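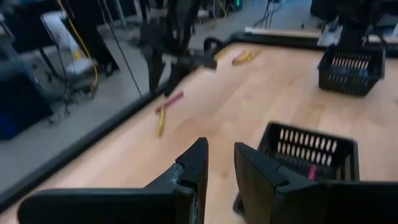

Sorting Table Staff, Part-Time (6 positions)

Pellmont Classroom Supply, Sorting Room
Reports to: Frauke Brinkmann, sorting room lead
Pay: $17 per hour
Hours: 20 per week, morning or afternoon shift
Start: January

About the work

Pellmont takes in used and leftover drawing supplies from schools and after-school programs, sorts them, and packs them into classroom kits. Last school year we sent out 2,366 kits. Most of what comes through the door is pencils and crayons, with a smaller share of markers, erasers and sharpeners. We are hiring six people for the sorting tables ahead of the spring orders.

Sorting is table work. Loose pieces are spread on a wood tabletop and go into black slotted baskets by type and color. You will be handling small items for most of the shift. It is quiet, repetitive work and it suits people who like to get a table cleared and start on the next one.

What you will do

Spread incoming supplies on the table in small amounts, a single layer at a time.
Separate pencils from crayons and put markers in their own basket.
Sort by color. Yellow, blue and pink are the colors we get most often and they usually go first.
Pull out pieces that are broken, too short, or missing a label. Minimum lengths are posted at each table.
Check crayon wrappers. A torn wrapper is fine if the color name can still be read.
Test markers on scrap paper and discard the dry ones.
Look over the tabletop and the floor under it before calling a table finished.
Carry full baskets to the packing shelves and bring back empties.
Wipe down the table at the end of the shift.

Twice a week each sorter spends part of the shift on packing. A standard kit, which we call the Altia, holds a set mix of pencils and crayons. The larger Cellent kit adds markers and a sharpener. Packing goes by a printed card and the card stays in the box.

How the baskets are used

New staff ask about this more than anything else, so we include it here. Each table has more than one basket out at a time. The basket nearest you is for the color you are working on. The one farther back is for anything that came up out of turn. When the near basket is done, the far one gets sorted again on the table. Please don't move pieces straight from one basket to the other – they get missed that way, and we find blue crayons in the yellow kits.
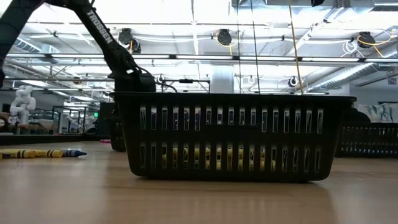 Baskets are filled no higher than the upper row of slots. A basket filled to the rim will spill when it is lifted, and the thin pencils work their way out through the sides. Pencils go in lengthwise with the points all facing the same way. Crayons can go in any direction.

Pieces that have been looked at but not yet placed can be lined up along the front of the table. Keep the line away from the edge.

The room

The sorting room is on the ground floor of the Oltmanns building, at the back, next to the loading door. There are no stairs between the street entrance and the tables. Lighting is bright and even, which matters when you are telling one shade of pink from another. The room can be cool in winter with the loading door in use, so bring a layer.

You may sit or stand. Stools are available in two heights. A full basket of crayons is heavier than it looks, and carts are provided for moving more than one.

Shifts

Morning: 8:00 a.m. to noon
Afternoon: 12:30 p.m. to 4:30 p.m.

You will be assigned one shift and keep it through the end of the season. Swaps between sorters are allowed if Frauke is told the day before. There is one paid 15-minute break per shift. The positions run through the end of May, with the possibility of returning for the late summer rush.

What we are looking for

Good color vision, or corrected vision that lets you tell similar shades apart. If you are not sure, we can check this at the trial.
Comfort picking up and placing small objects for several hours.
Ability to lift 20 pounds.
Reliable attendance. The packing schedule depends on the tables being finished on time.
Enough English to read the table cards and labels.

No previous experience is needed. People who have worked in a stockroom, a mailroom, a school or a kitchen tend to pick it up quickly, but we train everyone from the start. You must be at least 16, and applicants under 18 will need a work permit.

Training and trial shift

The first two shifts are training, paid at the full rate. Chinyere Uzor runs the training and will work the table next to yours for both of them. On the first day you sort by type only. Color is added on the second.

Before that, we ask each applicant to come in for a one-hour paid trial. You will be given a mixed tray of 400 pieces and a set of baskets. There is no required speed and you don't have to finish the tray. We look at whether the right things end up in the right basket, and at what you do with a piece you are unsure about. Asking is the correct answer.

What to wear

Closed shoes. Clothes you don't mind getting wax or pencil marks on. Aprons are provided and washed here. Long hair should be tied back. Please leave bracelets and large rings in your locker – they catch in the basket slots.

How to apply

Pick up a form at the front desk of the Oltmanns building between 9:00 a.m. and 4:00 p.m., or write a short letter with your name, phone number, the shift you prefer, and the earliest you could begin. A resume is welcome but not required. Letters can be left at the desk, addressed to Frauke Brinkmann.

We will call applicants in the order the forms arrive and continue until all six places are filled. If you need an adjustment to the table height, the lighting or the trial itself, note it on the form and we will have it set up when you come in.

Questions about the training or the trial shift go to Chinyere Uzor. Questions about pay and hours go to Frauke.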